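Keeping White Surfaces White: Tables, Counters, Desks and Shelves

Mar 5, 2025

White furniture shows everything. A gray smear that would disappear on oak stands out on a white table from across the room, and most people respond by scrubbing harder, which dulls the finish and makes the next smear stick better. The tips on this page are for ordinary white surfaces: laminate, melamine, painted wood, powder-coated metal and solid plastic. Stone and marble need different care and are not covered.

Find out what you have

Look at the underside or the back edge. Laminate and melamine have a hard skin over a brown or tan core, and you can usually see the line where the edge strip meets the top. Painted wood shows brush or roller texture and often has a chip somewhere that gives it away. Powder-coated metal is cold to the touch and a magnet will usually stick to it, unless it is aluminum. Solid plastic is the same color all the way through.

If you can't tell, treat it as painted wood. Painted wood is the most delicate of the four and anything safe for it will be safe for the others.

The everyday wipe

Use a microfiber cloth, warm water and a few drops of dish soap in a quart of water. Wring the cloth until it no longer drips. Wipe with the length of the table, not in circles, then go over it a second time with a cloth dampened in plain water. Dry with a third cloth.

The plain water pass is the one people skip. Dish soap leaves a thin film, and on a white surface the film turns yellowish over a few months. If your table has gone slightly sticky or dingy even though you clean it all the time, soap film is the likely reason. Three or four passes with plain warm water will take most of it off. For a heavy film, add a quarter cup of white vinegar to a quart of water, wipe once, and rinse.

Keep the cloths for white surfaces separate from the others. A cloth that has been used on a stove or a bike will never be clean enough again. Wash them without fabric softener, which coats the fibers and makes them push dirt around.

Marks and what takes them off

Pencil: a white vinyl eraser. Pink erasers can leave a pink streak of their own.

Ballpoint pen: rubbing alcohol on a cotton swab. Dab, turn the swab to a clean side, dab again. Do not rub outward from the mark. On painted wood, try it underneath first, as alcohol softens latex paint.

Permanent marker: go over the mark with a dry-erase marker, wait a few seconds, wipe both away together. Repeat if needed. This works well on laminate and metal and poorly on paint.

Crayon and wax: scrape off what you can with an old plastic card, then warm the rest with a hair dryer on low and blot with a paper towel. Finish with soapy water.

Coffee and tea rings: baking soda and water mixed to the thickness of yogurt. Leave it on the ring for ten minutes and wipe. Do not scrub with it while it is dry.

Turmeric, mustard, curry: wash first, then put the piece in direct sun for an afternoon if it can be moved. Sunlight fades turmeric better than any cleaner I have tried. On a counter that can't be moved, use 3 percent hydrogen peroxide on a folded paper towel, left in place for half an hour.

Black scuffs from rubber feet: a dab of white non-gel toothpaste on a damp cloth. Go lightly.

Metal marks: the thin gray lines left by pans, tools and belt buckles look like scratches but are usually metal that has rubbed off onto the surface. A cream cleanser made for ceramic cooktops lifts them. Run a fingernail across the line before you start. If your nail catches, it is a real scratch.

Hair dye: alcohol right away, and peroxide if you were too late for alcohol.

Go easy on melamine sponges

The white foam erasers sold for walls are a very fine abrasive. They do take off nearly anything, and they take a bit of the shine with it. One use on one spot won't hurt laminate. Using one all over the table every week will leave you with a chalky surface that grabs dirt. I keep one in the drawer and cut off a one-inch piece when I need it.

I ruined a desk this way in our first apartment in Prenden. It was a secondhand melamine desk, perfectly good, and by the second winter the area in front of the chair was flat and gray while the corners still shone. There is no bringing that back. A desk pad covered it until we moved.

Bleach

Diluted bleach is fine for disinfecting laminate and plastic, but it is a poor stain remover for furniture and it yellows some plastics. If you use it, one tablespoon to a quart of cool water is enough. Rinse well. Never mix it with vinegar, ammonia or rubbing alcohol, and don't use it on a surface you have just treated with any of them until you have rinsed and dried it.

Yellowing

Some yellowing is on the surface and some is in it. Wipe a hidden patch with rubbing alcohol. If the cloth comes away tan, you have grease, smoke or soap film and it will clean off. If the cloth stays white, the material itself has changed, usually from sunlight. Oil-based white paint also yellows in the dark, so closet shelves and the insides of cabinets go cream-colored even in a spotless house. Repainting with a water-based enamel is the only cure.

For kitchens, most yellowing is grease. The tops of upper cabinets are the worst. Spread a sheet of wax paper or old newspaper up there and change it twice a year.

Preventing scratches

Most scratches on a table come from things being dragged: the mug, the laptop, the lamp base with grit under it. Lift things straight up and set them straight down. Stick felt pads under anything that lives on the table and replace them every spring, as old felt collects sand and turns into sandpaper. 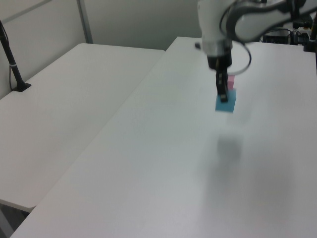 Small blocks, light blue and pink, stand out well against a white tabletop.

A pale top is useful for sorting and for small work like beads, screws and puzzle pieces, where you want to see every part. Put down a cutting mat or a sheet of craft felt if the parts are metal. A shallow tray with a lip is better still for screws, and you can carry the whole job away when it is time for supper.

Check the bottoms of pottery, too. The unglazed ring on a handmade bowl will cut an arc into a laminate top the first time someone turns it. Wet the ring and rub it with 400-grit wet-or-dry sandpaper for a minute and it will be smooth enough.

Filling chips

For a chip in laminate or melamine, buy a laminate repair paste in the nearest white. Whites vary a good deal, so take a drawer front or a shelf with you to the store if you can. Clean the chip with alcohol, press the paste in with a putty knife, scrape it level and leave it overnight. Two thin layers hold better than one thick one.

For painted wood, use a lightweight filler, sand with 220-grit, and touch up with a small artist's brush. Save some of the original paint in a baby food jar with the room and date written on the lid.

For powder-coated metal, appliance touch-up paint is a close match and keeps rust from creeping under the coating. Sand off any rust first.

What not to bother with

Car wax on a kitchen table. It looks wonderful for a week and then shows every fingerprint, and it shouldn't be where food goes.

Furniture polish on laminate. There is nothing for it to soak into.

Glass cleaner for daily use. It is fine on metal, but the ammonia kinds dull paint over time.

"Whitening" sprays. I have tried two and could not tell either one from soap and water.

Comments (4)

clistamville_mom
The dry-erase trick got permanent marker off my laminate counter after I had already given up and put a toaster over it. Took three rounds. Thank you.

Gilbert
On the metal marks, cooktop cleanser worked for me but leave it on a minute before wiping. Also it did nothing on my painted shelf except take the paint down a shade. I should have tested it first like you say.

brurkanik
Is vinegar ok on the edge strip? Mine is starting to lift on one corner and I don't want to make it worse.
 - Reply from the author: Keep any liquid off it until you fix the corner. Lay a piece of parchment over it and press with a warm iron, no steam, for ten seconds or so. Most edge strips have heat-set glue and will go back down. Hold it flat with a block until it cools.

paintedporch
We have more than 2,000 square feet of white everything, bought the house that way. Changing the felt pads every spring is going on the list. Do you have a page for white grout?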